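Posters, paste and a long Monday

Quick one tonight, I have to be up at six.
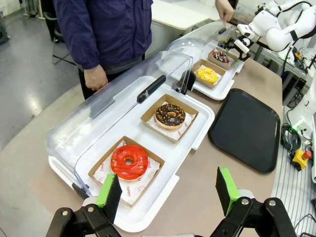

So the poster project. Pickering Street is done! Well, the east side is. We got 201 sheets up on Monday between breakfast and when the light went, which I did not think was possible when I saw the boxes stacked in Mutua's hallway. Total print run was 410. The rest are for the Furkila end and for whoever asks nicely.

For anyone just catching up – it's six designs by six local artists, all on the theme of showing up. To vote, to the library meeting, to your neighbor's yard sale, whatever. No party stuff, no candidates. Mutua Odera did the heron one everybody keeps asking me about. Mine is the ladder. I still think the orange is too brown but it's printed now so.

Things I learned:

Wheat paste wants to be thinner than you think. My first batch was basically pudding. Janum (the print shop, not a person, my mom asked) told me to add water until it felt wrong and then stop, and they were right.

Brush up, then out, then down. If you start at the corners you get a bubble the size of a plate and it never leaves.

Bring more rags. I brought two.

Ask first. Every wall on our list had a yes in writing and it still took a few converstions on the sidewalk. One guy at the old Brestov building wanted to know who was paying us. Me, mostly! Paper and ink came to $354 and I split it with Mutua. He ended up taking a heron for his garage.

Favorite part was a kid who read the whole row out loud, every single poster, while her dad waited with the groceries. Then she picked the ladder as second best. I'll take it.

Still to do – the Furkila side, plus replacing a couple that already peeled at the bottom. I need somebody with a tall stepladder and a free morning in September. Text me if you have my number, otherwise leave a comment and I'll see it eventualy.

Small prints are five bucks, pickup only, side door. Ok, bed.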